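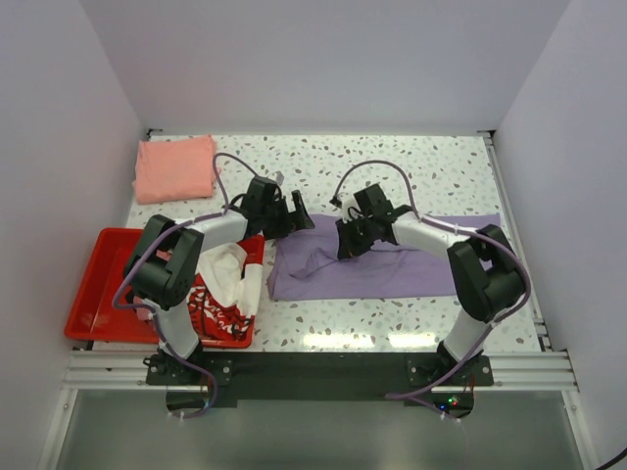

What does the partner survey measure that the annual reports of a cooperative institute do not?

It measures how often staff at one member organisation use data, instruments or personnel held by another, whether or not the work is charged to a joint project.

3.2 Survey of shared resources

Annual reports list funded projects, publications and student placements. They are prepared for the sponsor and follow the sponsor's headings, so informal exchange between members is left out unless it leads to a deliverable. Earlier work on multi-campus marine research (Soomro and Janssen, in review) relied on co-authorship as a proxy for exchange. Co-authorship lags the underlying activity and favours groups that publish in short cycles. Technical staff, who arrange most instrument loans, rarely appear as authors at all.

The survey was sent to 60 staff at the member organisations of the Plelis coastal research partnership. It opened in July and closed on September 9, 2026. Respondents were asked to log each use of a resource held outside their own organisation during the previous fiscal year. A use was defined as one continuous period of access for one purpose. Repeat downloads from the same archive for the same analysis were entered once. Vessel time was entered per cruise, regardless of the number of berths taken.

After duplicates were removed, the log held 1390 entries. Duplicates arose mainly where the lender and the borrower had both recorded the same loan. These were matched on resource name and start date, then checked by hand by two coders (Xu and Kakakhel). Where the two records disagreed on duration, the lender's figure was kept. Entries with no named lender were retained in the totals but excluded from the network analysis in Section 4.

Figure 2. Directed network of resource use among member organisations. Line weight is proportional to the number of logged uses. Self-loops are omitted.

Figure 2 shows the network after exclusion. Links run mostly toward the lead university, which holds the data archive and the calibration laboratory. Traffic between the smaller members is sparse, and most of it passes through staff who formerly worked at the other site. We tested whether this pattern was an artefact of archive use by removing all data downloads and redrawing the network. The lead university remained the most frequent lender, although its margin narrowed and the Sellbridge field station moved into second place.

Cost was coded separately. Of the formal agreements supplied by members, 29 specified a recovery rate for labour or consumables. The rest either waived charges or made no mention of them. Interview notes collected by Čierny suggest that the absence of a stated rate discourages requests from units that manage their own budgets, but the survey was not designed to test this and we treat it as a question for later work.

Two limitations apply. Recall over a full fiscal year is uneven, and respondents with access to booking records returned longer logs than those working from memory. The Ivum booking system was in use at only some of the sites. Also, the definition of a use gives equal weight to a brief sensor loan and a multi-week cruise. A weighting by duration is reported in the appendix and does not alter the rank order of lenders.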